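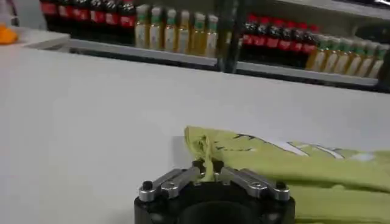 关于我们

首页 > 机构信息 > 关于我们

机构概况

Sodoro 电影发行与放映机构(以下简称“本机构”或“Sodoro”)是从事艺术电影、类型电影及经典影片发行、字幕译制和影院放映的专业单位,总部设于 Prerkport 旧港区。本机构下设发行部、译制部、放映部、影评编辑部和教育部,另设片库管理室与综合办公室。

本机构片库现有可供放映的长片348部,涵盖剧情片、恐怖片、悬疑片、纪录片和动画长片。与本机构签订长期供片协议的影院、学校礼堂及文化馆共62家,其中多数位于没有商业艺术院线的中小城市。

本机构的主要业务为:

购买并管理影片的区域放映权;
为外语影片制作中文字幕及无障碍字幕;
经营 Sarmiento 放映厅;
编辑出版影评刊物《Gradia》;
面向中学、高等院校及社会公众开设电影鉴赏与放映技术课程。

历史沿革

本机构前身为 Prerkport 港务俱乐部的周末放映组。当时俱乐部有一台座机式十六毫米放映机,放映地点在俱乐部二楼的阅览室,影片由海员服务社代为借调。由于到港船员来自不同国家,放映组从一开始就要处理语言问题,早期做法是由一名讲解员在银幕旁口译,后来改为将译文手写在透明胶片上,用幻灯机同步打在银幕下方。片库管理室至今保存着数套当年的手写胶片字幕,供研究者预约查阅。

港务俱乐部迁址以后,放映组脱离俱乐部独立登记,定名为 Sodoro。独立之初业务以代理放映为主,自有影片数量很少,多为其他发行单位合同到期后不再续约的旧片。恐怖片与悬疑片在这批影片中所占比重较大,本机构在类型电影方面的积累由此开始。其后数年间,本机构陆续与若干独立制片方建立直接联系,取得了第一批新片的放映权,发行部也在这一时期成立。

Sarmiento 放映厅原为旧港区的一座绳缆仓库。本机构承租以后,对屋顶、地面和消防通道进行了改造,保留了原有的砖墙和一段货运轨道。放映厅启用后,本机构的首映、回顾展和课程放映均在此举行。数字放映设备安装完成后,原有的三十五毫米放映机仍予保留,并由放映部按季保养,继续用于胶片放映。

《Gradia》最初是随场次派发的单页说明,内容限于片名、片长、演职员表和一段剧情简介。观众来信中常有对影片的不同意见,编辑部择要刊登,版面逐渐扩充,后改为双月刊,并开始设置固定栏目。现行的评分办法也是在改刊时确定的。

宗旨与工作原则

本机构的宗旨是使各地观众能够在影院条件下观看不同国家、不同年代和不同类型的影片,并为观众提供可靠的观影信息。

在选片方面,本机构对各类型影片适用同一套标准。恐怖片、喜剧片和动作片在选片会议上与其他影片一并讨论,不设单独名额,也不因其类型而降低对剧本、摄影和声音的要求。对于沿用成熟套路的影片,选片人员须在意见书中说明该片在叙事、表演或视听处理上的可取之处;对于形式较为新颖的影片,则须说明目标观众以及在供片影院排映的可行性。

在信息披露方面,凡由本机构发行的影片,均应在场次公告中注明版本、片长、画幅、语言、字幕种类以及放映介质。影片存在多个剪辑版本的,须写明所映版本与首映版本的差别。涉及惊吓、血腥或强烈闪光内容的影片,须在售票页面和放映厅入口处同时提示。

在商业往来方面,本机构不接受以刊登正面评论为条件的赞助、广告或供片安排。影评编辑部的评分与发行部的销售情况不作关联考核。

部门设置与职责

发行部

发行部负责影片采购、合同管理、物料制作和影院供片。采购人员每年根据选片会议的决定与权利方洽谈,合同一般包括影院放映权、教育放映权和巡回放映权。网络传播权不在本机构的常规采购范围之内,确有需要时另行报批。

供片影院可通过发行部提供的片目申请排映。发行部收到申请后核对放映权期限、设备条件和密钥有效期,再安排发运硬盘或开放下载。胶片拷贝的借用须提前一个月提出,并由借用单位出具放映机检修记录。拷贝归还后,由片库管理室逐本检查,登记新增划痕、断片和接头情况。

译制部

译制部承担外语对白的翻译、校订、时间轴制作和字幕合成,同时制作供听力障碍观众使用的说明字幕。

译制工作一般分初译、对校、试映和定稿四个阶段。初译人员须依据完整影片和对白台本工作,不得仅凭台本翻译。对校由另一名译员完成,重点核对人称、亲属称谓、双关语、歌词和方言。试映在小放映室进行,参加者中须有不懂原片语言的工作人员,由其记录来不及读完或意思不清楚的字幕。译制部每条字幕原则上不超过两行,画面已有文字时,字幕位置相应上移。

恐怖片和悬疑片的字幕另有专门规定。对白未说完即被打断的,字幕不得提前显示完整句意;画外人声的身份在剧情中尚未揭示的,说明字幕只标注“人声”或“低语”,不标注角色名;影片有意使用静默的段落,说明字幕应避免频繁出现环境声提示。上述规定已收入译制部内部手册,供片单位自行制作字幕时可向译制部索取节选本。

放映部

放映部负责 Sarmiento 放映厅的日常放映、设备维护和场务,并为签约影院提供技术咨询。放映员须持有胶片与数字放映两项操作资格,新入职人员在独立值机之前应完成跟班训练。

每场放映开始前,放映员应检查画幅遮幅、焦点、各声道电平和字幕位置。对于声音动态范围较大的影片,音量以试片时确定的标称值为准,不在放映过程中随意调整。观众对音量有意见的,由场务登记后交放映员研究处理。

影评编辑部

影评编辑部负责《Gradia》的组稿、编辑和出版,并维护本网站的影评栏目。编辑部在业务上独立于发行部。评论本机构发行影片的文章,须在文末注明发行关系。

教育部

教育部负责课程、讲座和学校放映。教育部不单独设置场地,课程在 Sarmiento 放映厅、小放映室以及合作学校进行。

片库管理室

片库管理室负责拷贝、硬盘、海报、剧照、台本和场刊的登记与保管。胶片库与纸质资料库分设,温度和湿度由值班人员每日记录。醋酸片基拷贝定期检测酸度,超过限值的拷贝移入隔离间,停止外借。

Sarmiento 放映厅

Sarmiento 放映厅设座位197席,前排两侧留有轮椅席位。厅内设主银幕一块,可放映标准画幅、遮幅宽银幕和变形宽银幕影片。观众休息区陈列历届回顾展的海报,陈列内容每季度更换。

放映厅的固定单元如下:

晚场单元。放映本机构新近取得放映权的影片,晚上七时三十分开映。首轮放映后一般安排映后讨论。

夜场单元。以恐怖、悬疑和奇幻题材为主,晚上十时开映,不接待未成年观众。夜场影片常有连映,中间休息时间在场次公告中注明。

下午单元。放映经典影片及修复版影片,下午两时开映,持学生证或长者证者可购买优惠票。

无障碍场。放映配有说明字幕的影片,场内保留低亮度照明,允许观众在放映期间进出。

默片单元。由现场乐手伴奏,每年七月集中举办。

迟到观众请在场务引导下由后门入场。夜场正片开始二十分钟后停止入场,票款不予退还。放映期间禁止摄影、录音和使用发光屏幕。休息区提供热饮,带盖饮品可以带入厅内,有壳食品和气味较大的食品不可带入。

《Gradia》与影评评分办法

《Gradia》为双月刊,设有新片评论、旧片重看、声音与音乐、译制札记、读者来信等栏目。刊物在 Sarmiento 放映厅售票处及签约影院发售,也可向编辑部订阅。

新片评论采用分项评分,项目包括剧本、表演、摄影、剪辑和声音。各项分别评定,总评由撰稿人根据全片印象给出,不按分项平均计算。读者时常来信询问总评何以低于或高于各分项,原因即在于此。撰稿人认为某一分项不适用于所评影片的,可以空缺,但应在正文中说明。

每部影片的评论由一名撰稿人署名,编辑部另请第二名审读人观看同一版本。两人意见差异较大时,《Gradia》将两篇文章并列刊出,各自保留评分。编辑部认为,类型电影的观众对同一手法常有截然不同的接受程度,并列刊出有利于读者根据自身习惯作出判断。

撰稿人须在影院或本机构小放映室完整观看影片之后方可撰稿。以下情形应当回避:

撰稿人参与过该片的制作、翻译或宣传;
撰稿人与该片主要创作人员存在亲属或雇佣关系;
撰稿人曾就该片接受差旅、食宿或礼品资助。

评论正文应避免透露影片后半部分的关键情节。确需讨论结局的,须在段落之前作出提示。刊出后发现片名、片长、演职员姓名等事实错误的,编辑部在下一期更正栏刊登更正,并同时修改网站文本。评价性意见不作更正,但被评影片的创作人员可以来信回应,回应文字不超过原文篇幅。

教育与培训

本机构常设以下课程:

电影鉴赏基础。面向公众,讲授镜头、剪辑、声音和叙事的基本概念,每次课程包括一部长片和课堂讨论。

类型电影专题。每学期选定一种类型,按年代安排片目。恐怖片专题已纳入常设课程,内容包括空间调度、声音悬念、特殊化妆以及续集与翻拍的叙事变化。

影评写作。采用小班授课,学员在课程期间完成短评和长评各若干篇,由编辑部人员批改。优秀习作可推荐至《Gradia》读者来信栏目,录用与否由编辑部决定。

字幕翻译。面向具有外语基础的学员,讲授断句、字数控制、时间轴和说明字幕。学员须通过入学测试。

放映技术。讲授胶片检查、接片、装片、遮幅更换和数字母版导入。课程含实际操作,名额依设备条件确定。

学校放映由教育部与校方共同安排。教育部提供影片、教师用资料和映前讲解提纲,校方负责场地和学生组织。供中学使用的片目经教育部审定,并附内容提示,教师应在放映前自行看完全片。学校不得将放映用硬盘复制或转借。

结业学员可获得本机构出具的课程证明。该证明仅说明学习内容和学时,不构成职业资格。

管理与监督

本机构实行部门负责制,重大采购、场地改造和年度放映计划由管理会议审议。选片会议由发行部、放映部、教育部和译制部各派人员参加,影评编辑部不参加选片。会议记录由综合办公室归档。

本机构的收入来源包括票款、发行分成、课程学费、刊物订阅和译制服务费。夜场与首映场的盈余用于补贴默片单元和无障碍场。年度收支报告在管理会议通过后,于售票处公开备查。

观众和合作单位对本机构的服务有意见的,可填写售票处的意见表,或以书面形式寄送综合办公室。涉及放映事故的投诉,由放映部调取值机记录后答复;涉及影评内容的投诉,由影评编辑部答复;涉及合同与结算的事项,由发行部答复。匿名意见予以登记,不作个别回复。

合作事项

影院及文化场馆。申请成为供片单位的,应提交场地平面图、座席数、设备型号和放映人员情况。发行部审核后安排试映,试映合格方可签订协议。尚不具备数字设备的场馆可申请巡回放映,由放映部携设备前往。

制片方与权利方。提交影片时请附完整样片、对白台本、权利证明和技术规格。未完成剪辑或声音混录的影片暂不受理。选片会议每季度召开,无论是否选用均书面通知。样片看毕即行删除或退还。

译制委托。译制部接受外部单位的字幕制作委托,费用按片长、语种和交付格式核定。加急委托须事先征得译制部同意。

研究者。查阅片库资料须预约,并说明研究题目和所需资料。纸质资料可在阅览桌使用,拍摄和复制须另行申请。胶片拷贝原则上以数字副本代替调阅。

捐赠。本机构接受海报、场刊、剧照、台本和胶片的捐赠。硝酸片基胶片存在火灾风险,请勿自行邮寄或携带到馆,应先与片库管理室联系。捐赠物品经登记后出具收据,不符合收藏范围的予以退还。

招聘与实习

本机构的招聘信息在网站公告栏统一发布,不委托中介机构代招。放映员、译员和编辑岗位均设笔试或实际操作考核。实习期一般为一个学期,实习人员由所在部门指定指导人员,不单独承担放映值机或定稿工作。

来访与联系

总部及 Sarmiento 放映厅位于 Prerkport 旧港区,自渡轮码头沿仓库街步行可达。放映厅正门设有坡道,乘坐轮椅的观众如需协助,可在售票处按铃。旧港区内停车位有限,建议观众乘坐公共交通工具前往。

售票处于首场开映前一小时开放,至末场开映后三十分钟关闭。综合办公室办公时间为上午九时三十分至下午五时。片库管理室只接待预约来访。

相关页面

本月排片
供片目录
《Gradia》往期目录
课程报名
译制服务说明
观众须知
意见与投诉

本页内容由综合办公室负责维护。转载本网站影评文字须征得影评编辑部同意,并注明作者及刊期。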